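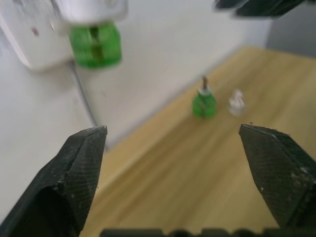 Depth dropout on translucent bottle, wrist camera

Forum > Perception > Grasp planning
Last updated: October

liis_sepp
I have a problem with the small green bottle on the table. The segmentation mask is good, but the depth inside the mask is mostly the table behind it. Zorkia then plans the grasp too far and too low. In 40 trials I got 14 valid grasp poses. There is also a similar green bottle on the wall device, and sometimes the mask jumps to it.

sbeaulieu
Use only the neck. The collar looks metallic, so depth should be better there.

liis_sepp
The collar is very narrow, at 23 cm I have only a few pixels — and the thin rod on top adds noise.

naledi_m
I disagree with Sheldon. Do not trust depth for this at all. Fit the table plane, take the lowest point of the mask, and intersect the ray. For the wall bottle, reject any mask which does not touch the plane.

sbeaulieu
Plane fit will fail if your hand-eye calibration is off by 2 mm.

naledi_m
For a cylinder and fingers open so wide, 2 mm is fine.

liis_sepp
Thank you both. I will try the plane first and write the numbers in this thread.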